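Skorkum water customers to see new rates in June

Household water bills in Skorkum are going up starting in June, the town utility office confirmed this morning. First increase in six years. The base charge stays where it is for now – it's the per-gallon part that changes, and only for homes that go over 2000 gallons a month.

Under that line, no change. Over it, customers pay the higher tier on every extra gallon. The utility has 3543 residential accounts on the books and says most of them will land in the upper tier at least part of the year, mostly summer, when the sprinklers come on.

The money is meant for pipe. Skorkum still has long stretches of old cast iron main under the east side, some of it in the ground since the town was half the size. Two breaks on Nermont Road over the winter, one of which shut the elementary school for a day and left the laundromat without water until supper time. A third break behind the feed store was smaller but took longer to find.

First up for replacement is the Nermont Road line itself, 600 feet from the bridge to the four-way stop. Work is supposed to start once school lets out. One lane open, flaggers during the day, no parking on the creek side. After that the crews move up to Tanui Street, where residents have been complaining of brown water for as long as anyone on the block can remember. The utility says the color comes from iron in the old pipe and that the water meets state standards, but it tells people to run the cold tap for a few minutes before doing white laundry.

Not everybody is happy. At Monday-night-style length the public meeting went past 10 p.m., with the line at the microphone reaching the coat racks. Several people on fixed incomes asked why the base charge couldnt be cut for small households. Others wanted to know why car washes and the golf course are on a separate schedule. The office said the commercial rates get looked at in the fall and would not say more than that.

One landlord with units on Tanui Street said he will pass the increase on to tenants. A tenant two seats over said she figured as much.

There is some help available. Customers who already get heating assistance can ask for a credit on the water bill too, same form, page two. Forms at the front counter and at the library. The utility has also set aside 500 low-flow shower heads to give away, one per address, first come first served, bring a recent bill.
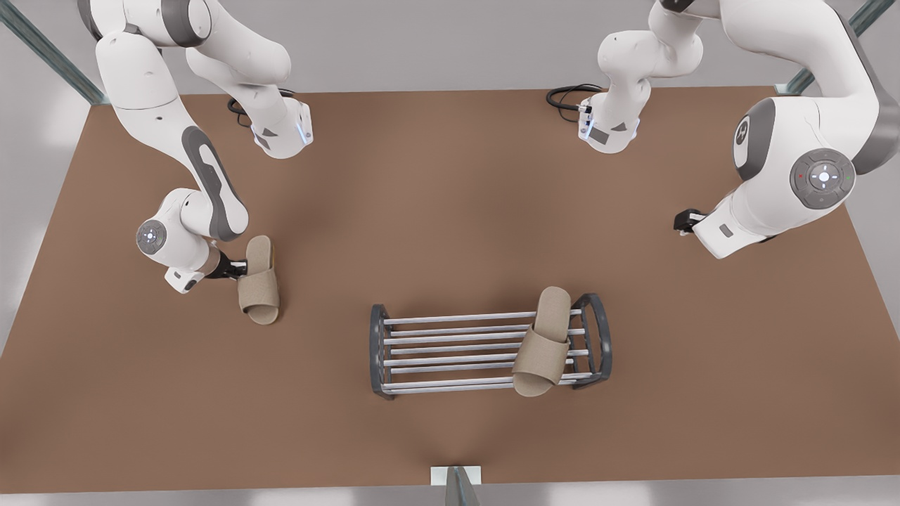
Image: Borkesix

Leaks are the other big item. The utility says a running toilet is the most common reason for a suprise bill, and it will forgive one high bill per account if the customer shows a repair receipt inside of 60 days. Food coloring in the tank is the old test – if it shows up in the bowl without flushing, the flapper is bad.

New meters are not part of this round. The office looked at remote-read meters last year and put it off over cost. Readers will keep walking the routes, so keep gates unlocked and dogs in on reading days.

Bills mailed before June are at the old rate, even if they get paid after. Paper bills will carry a short notice with the new tiers. Online customers get the same thing by email. Questions go to the utility counter at town hall, open 8 a.m. to 4:30 p.m., closed for lunch.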